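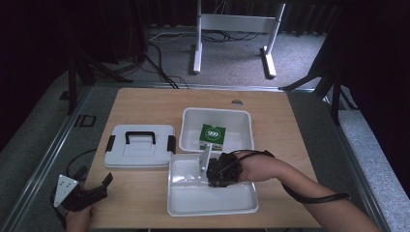
Making short promotional videos
Handout 3: Templates and the first edit
Tutor: Serpil Bozkurt
Version of 13/01/2024

Bring your script from last week, printed or on your phone. We are working in Poser, the template editor installed on the college machines. If you use Cruzado at home the menus have different names, but your clips will open in either.

1. Choosing a template

A template is a timeline that has already been filled in. It holds the title cards, the transitions, the music track and some empty slots for your own clips. You replace the contents of the slots and leave the timing alone until the end.

Look at the number of slots before you look at the colours. A template with 12 slots needs 12 clips, and most of you have shot fewer than that. Empty slots play as black.

2. Length

The exercise is a promotional video for Garby, our made-up brand of garden bags. Make two versions:

Long version: 45 seconds, landscape, for a web page
Short version: 30 seconds, square, for social media

Make the long one first and save a copy before you start cutting. The product name must be on screen within the first three seconds of both.

3. Text on screen

Keep to one typeface. Read each title aloud twice at normal speed, and leave it up for that long. Check the square version separately, as long titles lose a word at each side when the shape changes.

4. Sound

Lower the music under any speech. In Poser this is the "duck" slider, and it has to be set for each clip. The music supplied with the templates is licensed for coursework only. If you want to put your video online, use a track from the Sukico library and copy the credit line into your description.

5. Exporting

Use MP4 at 1080p. The upload page refuses anything over 500 MB. If your file is too big, lower the bit rate before you lower the resolution. Name the file with your surname, then "long" or "short".

For next time

Upload both versions, with a paragraph on which slots you removed and why. Read chapter 4 of the course reader, up to the section on colour correction.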